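OK so I've been promising a thread about moving my sewing room for weeks and my tea is still hot, so let's do it. Settle in, this one wanders a bit.

Background for the newer folks: I quilt. I've quilted for 17 years, mostly at a kitchen table in Plivstead, with everything packed away before supper every single night. Last February we moved out to Klinhom and for the first time in my life I have a room with a door.

The door matters more than I expected! I can leave a half-pinned quilt top lying there on a Tuesday and it's still half-pinned when I come back, with no crumbs on it and no homework on it either.

First thing I did was sort fabric, and oh my. I'd told my husband I had "a few bins." I went through every piece, folded it around a comic book board and stood it on the shelf like a library book. 437 pieces. He was very kind about it. He did go and sit in the truck for a while.

I sort by color and then by how dark it is, and I keep the holiday prints by themselves so they don't sneak into things. If you're stuck on light versus dark, take a picture on your phone and turn it to black and white. You'll see it right away.

The greens are my trouble spot. I never buy green on purpose and yet I own more of it than anything else. Moss, pine, olive, that soft dusty one that goes with everything. My grandmother was the same way, so I'm blaming her.
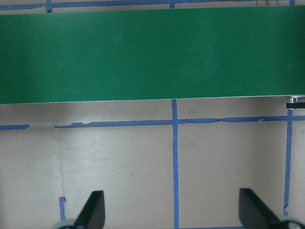
Dark green against pale beige, with a little blue tape for company. I could make a whole quilt out of those three.

Anyway! The big project this year is a bed quilt for my niece, who gets married in the fall. The pattern is called Prirkivmont and it's 70 blocks, all of them flying geese, and whoever wrote the instructions has a lot of faith in people. I've finished 2 blocks. I've unpicked one of those twice.

What's helping is cutting everything a hair too big and trimming it down after pressing. It's slower and it makes a mess of the floor, but my points are staying pointy, and I can listen to a whole audiobook chapter while I trim.

Also, please press your seams before you measure. I know we all know this. I knew it too, and I still had to recut a whole row on Saturday night – I will not be discussing that row any further.

Several of you asked about batting. I like the Uvimley cotton for anything that'll be washed a lot. It shrinks up a little and gives you that nice crinkly look, like it's been on somebody's bed for years.

That's my tea gone. Tell me what you're working on, and if anyone has made Prirkivmont and lived, I'd love to know how you handled the border corners.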